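Clovodora Stain Soap Bar, unscented

Prutico makes this soap in small batches for people who wash collars and cuffs by hand before the machine. The bar is hard and fits well in the palm, so it does not become soft after one week near the sink.

How to use: wet the cloth with cool water, rub the bar on the stain, and leave it for 10 minutes. Then rinse and wash as usual. For old stains you can repeat 2 times - more than this is not necessary. Please test first on a hidden place if the color is strong.

Not for silk, wool or leather.

Sold in a box of 6 bars. One bar is enough for 47 collars in our own washing test, made by Hwa-young Geum in our Stostimcombe workshop.

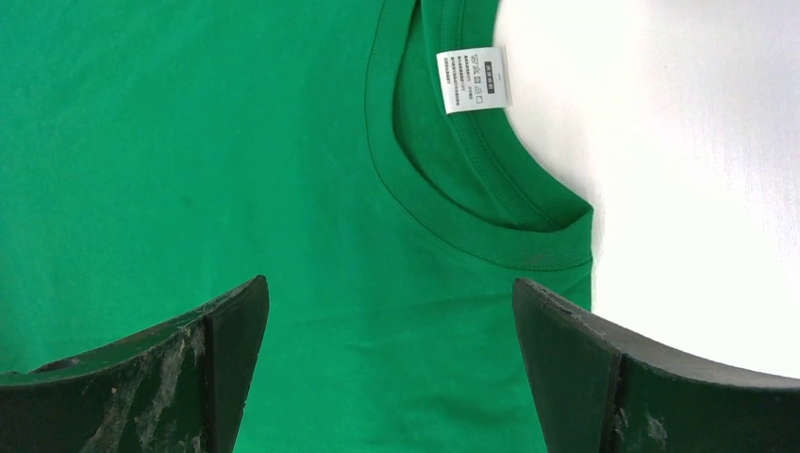 Keep the bar on a dish with holes and let it dry between uses. The Seo soap dish has the correct size, but it is sold separately. Small pieces at the end can be pressed onto a new bar while both are wet.

Orders received before noon leave the workshop the same day. The next batch will be ready in September.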